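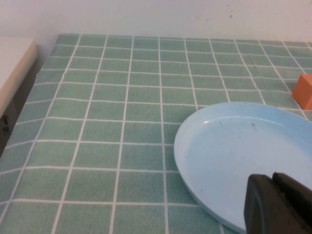

Green surface with a white grid, set against a plain white wall.

Cleaning and Resealing Grout Lines
Filed under: Kitchen, Surfaces
By Yasmine Morsy
2018-01-06

Grout is a porous cement product. It takes in oil, coffee and dishwater, and it gives them back slowly as stains. The tile next to it is usually glazed and needs only a wipe, so most of the work on a tiled counter goes into the lines.

Test first. Put a drop of water on a line in a low-use spot. If it beads, the sealer is still good. If the line darkens within a minute, clean and reseal.

Cleaning

Mix baking soda and water to a thick paste. Spread it along the lines with a finger and leave it for 6 minutes. Scrub with a stiff nylon brush, working along the line and then across it. Do not use a wire brush. Wipe with a damp sponge and change the rinse water often, as dirty rinse water dries back into the grout as a gray film.

Vinegar is widely recommended and should be kept off cement grout. The acid eats the surface, and each cleaning leaves it rougher than the last. It will also etch marble and limestone tile.

For old grease, use an oxygen bleach powder dissolved in hot water. Keep it wet on the line for 40 minutes, topping up as needed, then rinse twice.
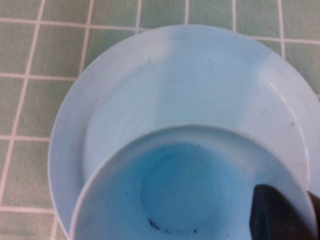 Let the counter dry overnight before any sealer goes on. Moisture trapped under sealer shows up as cloudy patches, and the only cure is to strip the line and start over.

Sealing

Use a penetrating sealer. Apply it with a small foam brush, one line at a time, and wipe the excess off the tile before it hazes. Two thin coats hold up better than one heavy coat. Follow the time on the label between coats, and keep food off the counter until the sealer has cured.

Cracked or missing grout will not be fixed by sealer. Rake the bad section out to a depth of 3 mm or more, vacuum the dust, and pack in new grout of the same type. Sanded grout is for wide joints, unsanded for narrow ones.

The joint where the counter meets the wall should be filled with flexible caulk. Grout in that corner cracks as the two surfaces move.

Reader note from Rocío Quezada: an old toothbrush is too soft for the scrubbing step but works well for rinsing corners.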